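Skunik Planner
Whole-body motion planning for two-armed mobile robots
Version 5 — now shipping from Vunomby

Skunik works out how a robot should move its base, torso and both arms together, so it can do jobs that one arm and a parked base can't. It started as an in-house tool for our own door and drawer work, and it's grown into the thing we reach for first on pretty much every project. We're very fond of it, and version 5 is the release we've been wanting to put out for a long time.

What it does

You give Skunik a robot model, a room and a goal ("be on the other side of this door", "hold this drawer open while the other hand reaches in"). It searches for a sequence of contacts and base moves, fills in the joint paths between them, and hands the lot to your controller as timed trajectories. If the room changes partway through, it replans from wherever the robot is, keeping any grasp that still makes sense.

Doors are where it shines! A hinged door drags the gripper along an arc, the base has to get out of the way of the leaf, and if there are two leaves you've got a second arc to think about. Skunik treats each leaf as a joint in its own right, with its own limits, friction and closing force, and plans for the robot and the door as a single mechanism. You can leave the hinge side unset and let it estimate the axis from the first few centimetres of pull.

New in version 5

Two-leaf doorways. Either arm can take either leaf, and the planner can swap hands halfway if the shoulder is running out of travel.

Leaves that start ajar. Earlier versions assumed every door began latched. You can now pass a starting angle, or a range of them, and Skunik will try pushing an edge before it goes looking for a knob.

Gravity as a setting. Handy for robots on ramps, and for camera views that don't line up with the floor. The up vector comes from the IMU topic by default and can be overridden per scene.

Faster collision checks. The arm-to-arm test used to be the slow bit, particularly with both wrists close together in front of a small opening. It's been rewritten and now runs in its own thread.

Kostevside scene pack

Every licence includes Kostevside, our set of 775 simulated rooms for testing plans before they go anywhere near hardware. Colours, floor textures, wall finishes and door trim are shuffled from room to room — the idea being that your perception stack shouldn't care what the place looks like. Of these, 44 are doorway scenes with full hinge and knob data, and they load with one command:

skunik scene load kostevside/doorways

Scenes run at 30 frames a second on an ordinary desktop graphics card, with the robot's own camera view as the default. 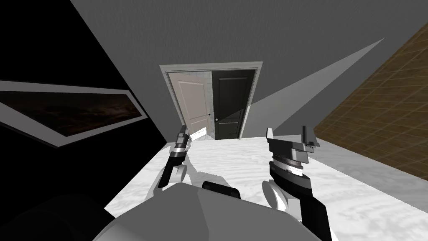 Kostevside doorway scene, seen from slightly above and behind the robot: both arms forward, beige leaf ajar, black leaf beside it.

Working with perception

Skunik doesn't do detection itself. It reads poses from whatever you already run, and there's a ready-made bridge for Nzioka, our open handle and hinge detector. Nzioka publishes a confidence with each knob it finds, and Skunik uses that to decide how wide to open the gripper on approach. A low score gets a slower approach and a second look from closer in.

What you'll need

Linux, 64-bit
Python or C++ (both interfaces cover the same calls)
A URDF for your robot, including gripper collision meshes
A joint trajectory controller for each arm, plus velocity control on the base

Licences

Research licences cover a whole lab and include the scene pack. Commercial licences are per robot. Updates within version 5 are included with both, and scene files from version 4 will open without conversion, though you'll want to re-save any that contain doors so the new leaf settings are written in.

Documentation, release notes and the trial download are on the Skunik support page.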